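Tellelden Residents' Association
Minutes of the general meeting, 07/10/2023

Chair: Cremilda Vieira
Present: 60 members. Apologies were taken as read.

1. Minutes of the April meeting
Agreed, with one correction: the drain at Nogueira Lane was cleared by the council and not by the association.

2. Parking
The council has replied to our letter. It will not extend the permit zone to Brondska Road this year. Members at the top end said that commuters are leaving cars across the dropped kerbs. The chair will write again and ask for white lines.

3. Allotments
All plots are let and the waiting list is closed. The water butt by the lower gate leaks. Plivum quoted £211 for a new one, fitted. A member thought this too high. Agreed to get a second quote before paying anything.

4. Money
The summer fair made £135 after costs. Subscriptions stay at £5.

5. Book and seed swap
Members asked for open shelving with compartments, so that seeds can be kept apart from books. White was preferred. No decision on size. To come back to the next meeting.

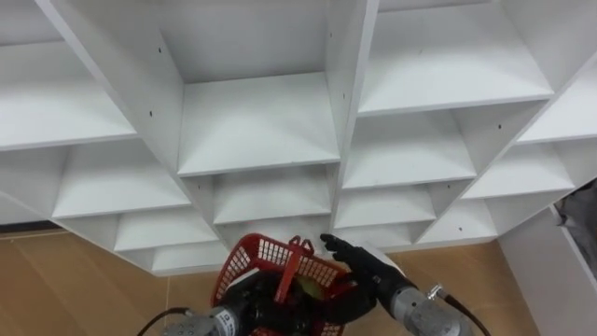
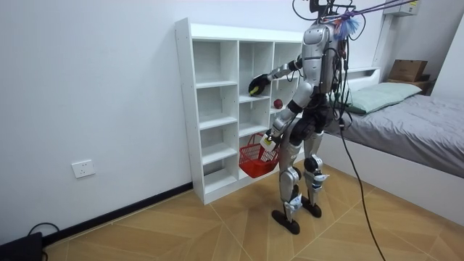
White shelving with open compartments

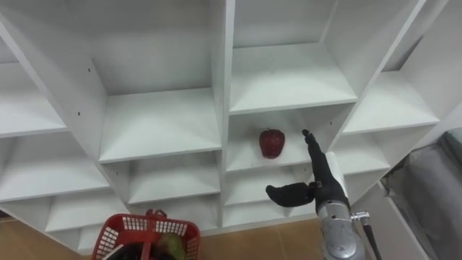 Photos: Tellelden Residents' Association

6. Any other business
The hedge by the bus shelter needs cutting back before winter. The noticeboard key is missing, and whoever has it is asked to return it to the chair.

The meeting closed at 8.50 pm. The date of the next meeting will go up on the noticeboard.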